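This site uses cookies to remember your login and preferences. By continuing to browse you accept our use of cookies. [Accept] [Manage]

Lid hinge stiffness on aluminum-lid laptops: what is acceptable, and how do you close them?
Started by Flillutlow, 9 April 2019

Flillutlow wrote:
Looking for opinions on hinge friction. My laptop has an aluminum lid and a hinge that has become noticeably stiffer in the last few months. Opening it now lifts the base off the desk unless I hold the palm rest down. Closing it needs a steady push, and if I push at one corner the opposite corner lags behind.

No drops, no liquid. It lives on a desk and is opened and closed perhaps twice a day. Is this dried grease, or is it the clutch binding? I would like to avoid pulling the display assembly if I can.

Pisstead wrote:
Dried grease is the usual answer. The friction comes from a stack of washers or a wrapped sleeve on the hinge shaft, depending on the model, and both rely on a thin film of lubricant. When the film goes, the torque climbs and becomes uneven through the travel.

Check two things before you open anything. First, the hinge screws. If one is backing out, the hinge leaf tilts and binds. Second, look at the gap between lid and base along the rear edge with the lid closed. It should be even from left to right.

Lastatness wrote:
Disagree on grease being the usual answer. I have had 30 or so of these apart over the years and the majority of stiff ones had debris in the clutch cover, mostly crumbs and lint. Blow it out with low-pressure air at the rear edge, lid open to its limit, and try again.

Also stop pushing at the corner. The lid is a thin panel with a glass sandwich behind it. Load one corner against a stiff hinge and you are twisting the panel every time. Push or pull at the midpoint of the front edge.

Pisstead wrote:
"30 or so" with how many stiff hinges among them? Debris in the cover makes noise. It does not usually raise torque through the full range. If the OP hears gritty crunching I will agree with you.

Flillutlow wrote:
No crunching. Smooth but heavy. The rear gap looks even to me, measured with a feeler gauge at 5 points across the width. No difference I could detect.

I was taught to close it with a palm flat on the middle of the back of the lid. Is that also wrong?

Lastatness wrote:
It is better than the corner. It is still pressing on the panel itself, with the display directly behind your hand. With a healthy hinge the force is small and it does not matter. With yours I would keep to the edge, where the frame is.

Teodora Dimitrov wrote:
I run a small bench (Dimitrov, repairs only, no sales) and I would not be so absolute about the middle of the lid. A flat palm spreads the load over a large area. What does harm is a point load: a knuckle, a fingertip, a pen left on top in a full backpack. I have replaced panels with a single bright spot in the centre, and in each case the owner had been carrying a charger pressed against the lid.

On the original question, even gap plus smooth heavy travel suggests lubricant or simply a tight clutch. Some have an adjusting nut. Many do not, and those get replaced as an assembly.

Pisstead wrote:
Thank you. On adjustable ones, back the nut off an eighth of a turn at a time and do both sides equally. If you overshoot, the lid will not hold its angle and you will be chasing it all afternoon.

Snežana Kadrić wrote:
Adding a data point. I had a hinge tester at a previous job and we cycled lids to 3000 openings. Torque on our samples dropped with use. It did not rise. So a hinge that becomes stiffer under light use would make me look for corrosion or contamination before wear. Is the machine kept anywhere humid?

Flillutlow wrote:
It spent the winter in a basement office with a humidifier running. I had not connected the two.

Snežana Kadrić wrote:
I would inspect the shaft for surface rust in that case. You can see part of it with the bottom cover off, without removing the display.

Lastatness wrote:
Corrosion I can accept. I still say clean the cover out while you are in there. It takes 3 minutes.

Pisstead wrote:
No objection to that. Do not spray penetrating oil into it, whatever you find. It creeps along the display cable and into the panel edge.

Flillutlow wrote:
Understood. Bottom cover comes off this weekend. I will report the shaft condition and torque before and after, using a luggage scale hooked at the front edge.

Teodora Dimitrov wrote:
Pull at right angles to the lid or the readings will not compare. For anyone else following, this is the kind of lid under discussion, plain metal back with the logo set into it, and a narrow tip at or very close to the metal near the middle, which if it presses is the loading I was talking about. 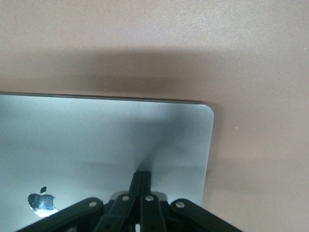 This page was last modified on 9 April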